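Notes for the school robotics club talk, November
Speaker: Alper Güler (Berkay Yaman takes the questions with me at the end)

Opening. Say hello, thank Volliritz for the hall and the tea, and check that the back row can hear. Then straight in with how the club began, which was with 16 students, one arm and a cupboard key that we kept losing. We meet after lessons at Rosten, and most of our members had never written a line of code when they joined. Say that slowly, as there will be parents in the room who think their child has to be a genius to come along!

The task we set this year is called Set the Kitchen. A team gets a table of toy food and kitchen things, and a written order such as "strawberry in the bowl", and the arm has to carry it out with no hands on the controls. It sounds like something a toddler could do, and a toddler could, and I want people to chuckle at that before I tell them how long it took us. 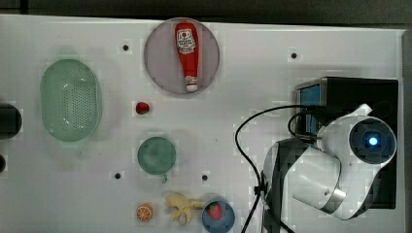

We gave each team 3 weeks on the order sheet before they were allowed near the arm, and there was some grumbling, I can tell you. But the grumblers wrote lovely clear orders in the end. Berkay likes to tell the story of the Akbulut team, who wrote "put it next to the other one" and then spent a whole afternoon arguing over which other one they had meant. (Pause here. Let Berkay wave.)

Next, practice runs. Each team repeats its order again and again and saves every attempt, good or bad, and by half term we had about 1000 of them on the club computer. I was all for throwing the bad ones away, and the students talked me out of it, bless them.

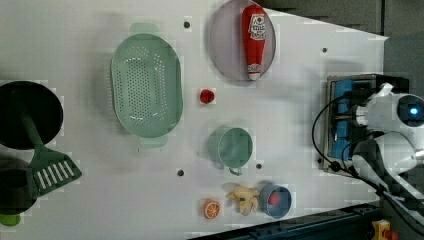
Choosing what goes on the table turned into a lesson of its own. The students wanted things that would be awkward in different ways, and they had great fun arguing over it. The colander and the cup are both mint green, so a program that goes by colour alone has a real puzzle on its hands, and the ketchup bottle lying on the plate means you have to decide whether you're after the bottle or the plate under it. Ask the audience which they would try first - give them a good moment to think, they always surprise me.

Then the part everybody asks about, which is picking things up. Go gently here and leave out the maths. Explain that the students think about where two fingers could get a hold, and which way round the hand should come in, and that they try it with their own finger and thumb first. Get the whole hall to do it with a pen. 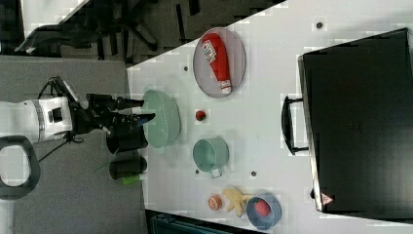 The two-fingered gripper and the mint-green basket.

Mention the Emex regional round: we are entering 2 teams, and both would love some company on the coach. Sign-up sheet is by the door. Then call Berkay up and open the floor to questions.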